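Teaching a bench arm by hand: workshop tips

Filed under: Workshop. Updated Mon 11 August

These are notes for people who have a small arm on the bench or the kitchen worktop and want to show it a job, either by taking hold of it and moving it through the task or by driving it from a second arm or a handset. They started as a sheet pinned up at the Purnbridge workshop and have grown a bit. Most apply to any make.

Before you begin

Clear the work area down to the things the job needs. If you are teaching it to put spoons in a drawer, have the spoons and the drawer and leave the mugs elsewhere.

Mark where things start. A bit of masking tape at the corners of a tray will do. For a mug, draw round the base on the tape. You will be putting it back a good many times and your eye drifts.

Clamp the base. An arm that creeps along the worktop by a finger's width during the afternoon gives you a set of recordings that don't agree with one another. Two clamps are better than one, and put a scrap of cork under the jaws if you care about the surface.

Know where the stop button is and put it on the side of your free hand. If you drive left-handed, move it.

Guiding the arm by hand

Switch the joints to free before you pull. If it feels stiff, stop and check the setting. Forcing it strips gears, and on the cheaper kits the gears are plastic.

Hold it behind the wrist, with the other hand under the elbow to take the weight. Don't hold the fingers. You will squeeze them without noticing, and your knuckles end up in the wrist view.

Go slower than you think you should, but keep moving. Long stops in the middle of a movement get learned as part of it. Cleiton Godoy taught his to fold a tea towel and had it pause over the second fold every time, at the spot where he used to change his grip.

Finish each run in the same resting position, well above the work, with the fingers open.

Driving it from a handset or second arm

Sit where you can see the work directly for the first few runs. After that, turn round and drive from the wrist view alone. If you can't do the job from that view, the arm has very little to learn it from, and you need to move the camera or add another.

Rest your forearm on something. A folded towel along the edge of the bench is enough.

With a leader arm, line up both arms before you connect them. The follower will jump to match the leader, and it will take anything in the way with it.

Set the speed limit low. On the Tamayo controller it is on the second page of the menu and goes back to full after every restart, so check it each morning.

Take a break after 32 runs or so. Tired driving shows in the recordings as small wobbles before each grasp. Temitope Adeyemi does hers in two sittings with lunch between and throws away fewer.

Light and surfaces

Draw the blind on a sunny day. Daylight moves across a bench faster than you would expect, and a run recorded at ten looks quite different from one at three. A plain lamp on a stand, left in one place, is worth having.

Wipe the fingertips before each session. Flour, sawdust and washing-up liquid all make a grip slip, and the textured pads hold on to more than you would think. A dry toothbrush gets it out.

On a shiny worktop, lay down a matt cloth or a sheet of card and tape the edges flat.

Bare wood is fine to work over, but keep the wrist slow on the way across. Quick sweeps streak the grain in the wrist view, and the arm's own shadow can be the darkest thing on the board. Watch the bright side too, where the picture can go almost white past the edge.

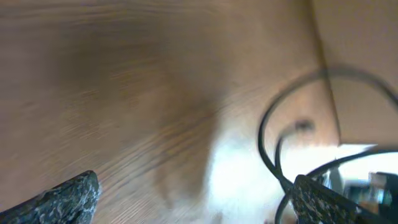 Marjatta Harju wrote in to say that she had given up guiding by hand altogether. Her arm is a Dander, the older sort, and she found that she always leaned on it a little at the bottom of each movement, so that it learned to press. Jam jars were all right but eggs were not. She now drives it from a leader arm clamped to an ironing board and says the touch is much lighter, though it took her most of February to get used to it. She would still guide by hand for anything with a lid to twist.

We would agree about the lids.

Leads

Leave a loop at the wrist big enough for the full turn in both directions, and test it with the power off. Too short and it tugs at the socket. Too long and it hangs in front of the camera or catches on drawer handles.

Use soft hook-and-loop ties. Cable ties pulled tight will break the wires inside within weeks.

Keeping the recordings tidy

Delete bad runs at once. If you mean to go back and do it later you will forget which they were.

A run where you miss and then recover is worth keeping. A run where you miss and give up is not.

Name the folder after the job and the surface, such as "spoons, pine board". Anselmo Chávez has one called "test new new" with 1779 runs in it and no idea which worktop it was.

Change one thing at a time once the basic job works. Move the tray a hand's width, record a batch, then try a different tray.

Copy everything to a second drive before you update the software. The Pundberg recorder will not open its old files after some updates, and you have to go back a version to get at them.

Next month: wooden spoons, and why they roll.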